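Home Forums New Posts Search Log in

Small home sellers > Buying and selling used toys

Is it worth to sell used wooden toys by post, or only local? 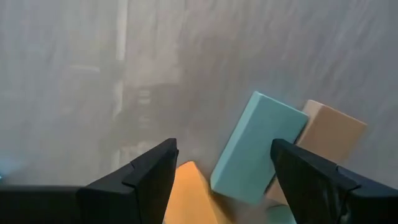 leltik_mama (first post)

Hello all. I am cleaning the children's room since March and I have many things to give away: blocks, puzzles, a train set, some board games with all pieces. I would like to sell them, but I cannot decide how. The local market is on Friday evening and a table there costs 14 dollars. By post I can reach more people, but the boxes are heavy and the postage eats everything.

My questions are these. Do you sell blocks by weight or by set? Do you wash them before, and with what? And do buyers get angry if a set is not complete? I want to be fair with people, so I prefer to ask first.

Noltbridge

Local, always. I tried the post for one year and stopped. A box of blocks weighs a lot and the buyer sees the postage and goes away. At the Friday market I put everything on the table and the parents take it in their hands. Come before 6, the people with small children go home early.

For incomplete sets, write it on the box with big letters. I never had a complaint.

pruvora_attic

I don't agree with "always." It depends on where you live. In our village the market has five tables and the same people every week. They already have all my toys! By post I sold a train set to a family very far from here and they were happy to pay the shipping, as the same tracks are not made anymore.

What does not work by post is plain blocks with no maker's name. For these I agree with Noltbridge.

About the weight: I put blocks in bags of 800 grams. It is a good size for a gift and it still fits in the cheaper box at my post office. By set is difficult if you don't know how many pieces there were in the beginning.

leltik_mama

Thank you both. Bags is a good idea, I did not think of this. But do you mix the colors in one bag or do you sort them?

pruvora_attic

Mix. I sorted them one time and I was left with three bags of brown that nobody wanted.

Huamán

For washing: please do not put wooden blocks in the dishwasher or in a bucket of water. The wood swells and the paint opens at the corners. I use a cloth, warm water and a little dish soap, then I wipe with a second cloth and leave them on a towel until the next morning. Turn them once.

If the paint is coming off, I don't sell, not even cheap. With old paint you don't know what is inside and a baby puts everything in the mouth.

Noltbridge

Huamán, I think you are too strict. A small scratch on the corner is normal for a used toy. If we throw away every block with a scratch, there is nothing left to sell.

Huamán

A scratch is okay for me too. I wrote "coming off." If you rub with the cloth and there is color on the cloth, then no.

Noltbridge

Okay, then we say the same thing. I read too fast.

second_shelf

One more point about price. I see many people ask almost the shop price because "it is good quality." For me, 30 percent of the new price is the most for blocks and puzzles. Board games can be a little higher if the rules are inside and you counted the cards.

pruvora_attic

For the train set I got more than half. So it is again a question of what it is. I would not give such a low limit to a beginner, she will lose money.

second_shelf

I spoke of blocks and puzzles. Trains are a different market, I don't sell them and I have no opinion.

leltik_mama

I made a plan now. The blocks and puzzles go to the Friday market in mixed bags, and the train set I will try by post. Does somebody know if the wooden tracks should be wrapped one by one, or is it enough to tie them together with string?

pruvora_attic

String makes marks on the soft wood. I roll them in newspaper, four or five together, and fill the holes in the box with more paper. Put the engine in the middle.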